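Clotolard Household Handling Project
Progress report to the Nyberg fund, 23/06/2018
Prepared by Todor Stoyanova

We're in good shape, and I'm excited about what comes next, but the main item in this report is a fault, so I'll start there.

In the last reporting period we had 700 demonstrations recorded with the hand-held grippers. While replaying them, we found that over 30 had a jump in the tracked position of the right gripper. The path would be smooth, then leap sideways and come back. A robot arm following that path would have swung hard, and we're very glad we caught it in replay, before any of it reached the arm at Lornside!

The cause was a marker block that had worked loose on its mount. It could tilt slightly whenever the operator closed the jaws firmly, and our software trusted the tilted reading. Two things had to go wrong together — the loose block and a missing check on sudden motion — and both were ours to find sooner.

All the blocks have been refitted, and the replay tool now rejects any path with a jump larger than 40 millimeters. We also added a short mount check to the start of each session.

Re-recording is under way in the Jonatitz apartment, with the bathroom items first.
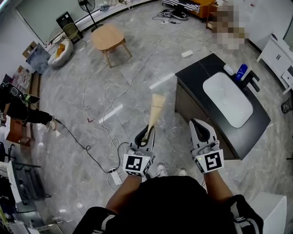 We have set aside 400 of the earlier recordings as clean after a full review, and the rest are being gone through by hand. It's slow going, but the team has been terrific about it. The arm stays powered down at Lornside until that review is finished, and I would like to keep it that way even if it pushes the October trial back a little. No extra money is requested for the repair work. The revised schedule will follow once the last of the suspect paths has been sorted.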